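Workshop Practice 1: Course Handout
Unit 4 — Work Surfaces: Laminated Boards on Perforated Tables
Hallorby Technical College, Department of Making and Materials
Issued September 22, 2026. Replaces the July draft.

4.1 Scope

These notes cover the choice, preparation and fixing of a removable timber surface on a perforated metal table. They are to be read before the bench session and brought to it. Dimensions for the board exercise are given on the separate drawing sheet. Finishing is dealt with in Unit 6 and is mentioned only where it affects flatness.

4.2 Terms

Strip: a length of solid timber, planed on all four sides, forming one element of the board.

Seam: the glued line between two neighbouring strips.

Board: the complete glued panel, trimmed to size.

Table: the perforated metal surface beneath. The holes are set out on a regular grid. The distance between hole centres is called the pitch.

Border: the part of the table left uncovered once the board is in position.

Cupping: curvature across the width of the board, at right angles to the grain.

Bow: curvature along the length of the board, in line with the grain.

4.3 Why a board is used

A perforated table is good for fixing things down and poor for setting small things out. Parts catch on the hole edges, small hardware drops through, and a pencil line can't be carried across a hole. A timber board gives a continuous surface which can be marked, planed flat and replaced when worn. The table keeps its own job, holding the board still and giving fixing points in the border.

Pale timber is preferred for setting-out work. Pencil shows clearly on it and coloured parts stand out. Maple is the standard choice in this course. It is hard, close in grain and does not shed splinters readily at the edges. Beech is accepted as a substitute. It moves rather more with changes in humidity, and allowance must be made for this in the fixing holes.

4.4 Why strips and not a single plank

A single wide plank will cup as it takes up or loses moisture. Gluing up from narrow strips breaks this movement into smaller amounts, and alternating the direction of the end grain lets part of the movement cancel out. The result isn't perfectly stable. It is stable enough for bench use if the room is kept within the usual range.

The strips run the long way of the board. Long seams are easier to clamp evenly than short ones, and the board is stiffest in the direction where it has most span.

Some variation in colour between strips is normal in maple and has no bearing on strength. Dark streaks are acceptable. Loose knots, splits at the ends and open seams are not.
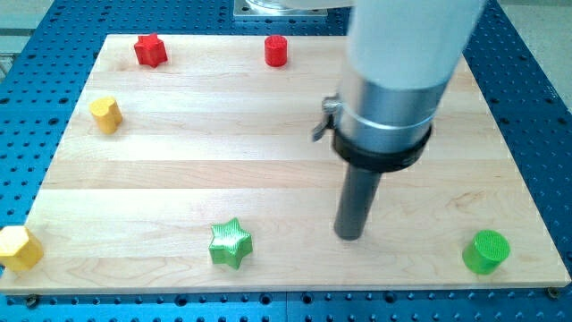 Figure 4.1. Glued maple strip board on a blue perforated table, with six small coloured blocks set out. Note the long seams and the uncovered border.

The border in Figure 4.1 runs round the whole board. This is the arrangement to follow in the exercise. A board taken right to the table edge is easily knocked, and leaves no holes free for stops or clamps. Joins between table plates should be noted on the plan before fixing positions are chosen. A fixing is never placed across a join.

4.5 Preparation of the board

1. Check the board for flatness with a straight edge, along the grain, across it and on both diagonals. Record the largest gap in each case.

2. If the gap on any line is greater than 3 mm, the board is rejected. Smaller gaps are corrected by planing the underside first.

3. Scrape off dried glue. Glue left on the underside will hold the board clear of the table and cause it to rock.

4. Ease all edges lightly with abrasive paper on a block. Do not round them. A square edge is needed for reference when measuring.

5. Wipe down with a dry cloth. Water raises the grain and must not be used at this stage.

4.6 Transferring the hole positions

The board is drilled to suit the table, never the other way about. Place the board in its final position and clamp it. Mark the selected holes from beneath with a sharp pencil or a transfer punch. Remove the board, turn it over and extend each mark into a full cross before drilling.

Where the underside of the table can't be reached, take the pitch from the table data sheet and set out from one reference hole. Do not step from hole to hole with a rule. Small errors add up, and over 16 pitches the last hole may be out by more than the clearance allows.

4.7 Fixing

Bolts are placed towards the corners. On a board that may move across its width, one side is fixed through close-fitting holes and the other through slots cut at right angles to the grain. Use 9 mm clearance holes with the bolts supplied. Plain washers go under all heads.

Tighten in two stages. Bring every bolt to finger tightness, check the position of the board against the border measurements, then tighten in diagonal order. Over-tightening crushes the timber under the washer and can pull a slight hollow into the surface.

Bolt heads standing above the working surface must lie outside the setting-out area. If this can't be arranged, counterbore the holes.

4.8 Setting-out exercise

Small blocks are used as markers. Each block represents the centre of a part on the drawing. Strip seams may be used as a rough guide to squareness but not for measurement, as strip widths vary and a seam is seldom quite parallel to the board edge.

Set out from the near left corner in all cases. Measure along the near edge first, then inwards. Place the block on the pencil cross and check it again from the opposite edge — a disagreement between the two readings usually means the board has been trimmed out of square.

4.9 Common faults

Board rocks when pressed at a corner: glue or swarf beneath, or bow in the board.

Bolts will not enter: holes marked from the wrong face, or stepped with a rule.

Seam opening at one end: uneven clamping when glued. Return the board to the store marked with chalk.

4.10 To hand in

The flatness record, the hole plan with table joins shown, and the setting-out sheet with both sets of readings. Sheets without units will be returned. Drawing sheets for the Prorncombe bench are kept separately, as its pitch differs.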